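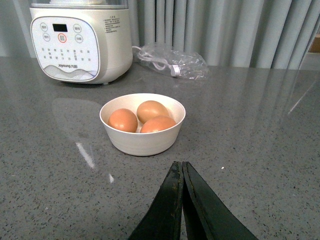

OK, so hi, I'm the one who spent most of January picking up eggs. I said I'd talk about grippers and I will, but give me a minute on why eggs first, because people keep asking me after these things and I'd like to get it out of the way (and then take a sip of water, note to self).

We had two sets of fingers to choose between. One is the flat, angular pair that's been on the arm since before I got here, scuffed up, rubbery along the edges. The other is the curved pair from Jellham, which cost us three weeks of waiting and a very long email thread. Both bolt onto the same wrist. Same controller, same arm, same little wrist camera looking down past the fingertips. So for once we could change one thing and leave everything else alone, and I was thrilled about that!

Eggs are a nice middle ground. A foam block forgives you everything. A wine glass forgives you nothing and costs money. An egg has no flat side, it rolls when you nudge it, and when it sits in a bowl with two others the fingers have to go down between shell and shell, or between shell and rim.

Next slide. Wait for it to load.
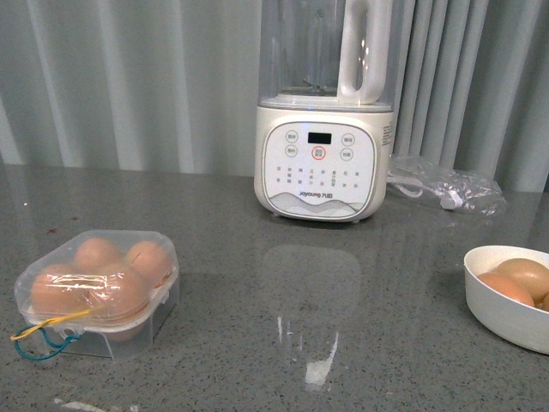 Mawuli Ayaaba
Flundstead gripper trials – speaker notes, January 27, 2019

This one is the view from higher up, and I want to stay on it for a bit. Bowl on one side, clear egg box on the other, Joyoung machine behind them with the cord still bagged. From up here you can plan. You know where the box is, you know where the bowl is, you can see how much bare counter you've got to cross. The wrist camera gives you none of that, but when you're right over the bowl it's the only one I trust.

Point at the bright streak on the stone. Polished counter, so you get glare, and you get a second, blurry copy of the appliance lying there in front of it. Our first detector loved that. We retrained it on glossy surfaces and it calmed down. Also the clear plastic – the box and the bag both. Clear plastic is miserable for our depth sensor, ask me in the break.

Now the results, go slow here. We ran 50 picks per finger set. The flat fingers dropped 11. The Jellham ones dropped 3. Let people react. Then say the other part, that the curved fingers are fatter, and in a crowded bowl they bumped the neighbor egg a lot more often. We didn't score bumps in the first round (my fault), so I don't have a number for you and I won't make one up.

Closing force: we started with the Vurkbridge default and it was too much. Turned it down 10 percent and left it there for both sets. Asamoah's controller lets you ramp the force as you close, and I really want to try that next, it might rescue the flat fingers completely.

If somebody asks which one I'd buy: curved for picking out of a box, flat for the bowl. Yes, that means a tool changer. Yes, I know what those cost.

Skip the wiring slide if we're past the half hour. Play the clip of the slow pick, sound off, then questions.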